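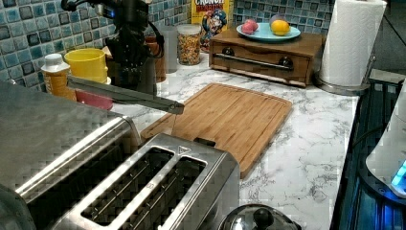
Home | Local | Business | Schools | Opinion

Renorwood kitchen takes on a very slow new hire

Shares 71 | Comments 3

RENORWOOD - The newest trainee at Usarero has spent the past several weeks learning to find its way around a cutting board, and its teachers would like everyone to be patient.

The trainee is a robot arm. Usarero, a small outfit above the old shoe store on Brandão Street, is teaching it to do chores on an ordinary kitchen counter, the sort with a toaster, a fruit plate and a box of Cap'n Crunch on it. Very little of the teaching involves typing. A person takes hold of a set of hand controls, steers the arm through the job from a chair, and then does it again. The software, called Pusex, keeps a record of every run and is supposed to work out the general idea.

The goal for the season is 300 recorded runs of each task. The company has finished 2 tasks and is well into a third.

"People come in expecting to see the future," said Josué Amaral, who runs the training sessions. "Then they watch me try to line up with the corner of a cutting board for four minutes, and they ask where the bathroom is."

Amaral cooked in restaurants for years before he took the job, and he says the skills carry over less than he had hoped. A cook knows where a board is without looking. Steering the arm, he has to think about the angle of the wrist, the height over the counter and how far the finger sticks out past where he feels it ought to stop. New operators tend to come in too low. Amaral has a phrase for the sound this makes, and asked that it not be printed.

Bad runs get thrown out, within limits. A run where the operator overshoots and corrects is kept on purpose, so the arm can see what fixing a mistake looks like. A run where the operator sneezes is usually deleted. There was a long discussion over one in which the operator gave up, let go of the controls and said a few words to the ceiling. It was deleted too.

The clutter stays. Usarero's first practice counter was bare, and the arm got quite good at it, right up until someone set down a coffee mug. Operators now shift things a little between runs, turning the board a few degrees or sliding a jar over, which means that whoever is on shift spends part of the day making a kitchen slightly untidy in a deliberate way and getting paid for it.

Whether any of this leads to a robot a family would want is a question the company answers carefully. On its own, the arm now completes the simplest of its tasks 71 percent of the time, by Usarero's count. Amaral's teenage daughter, he said, does better than that when asked twice.

The company will let the public try the controls on Saturday, starting at 10 a.m. Visitors get one turn each, and children need an adult with them. Runs by visitors will be recorded but kept in a separate folder, which Amaral described as "a courtesy to the robot."

Related

Bridge repainting moved back again, same color
Renorwood library extends evening hours in October
Brandão Street merchants split on angled parking
School lunch menu drops the fish, keeps the Friday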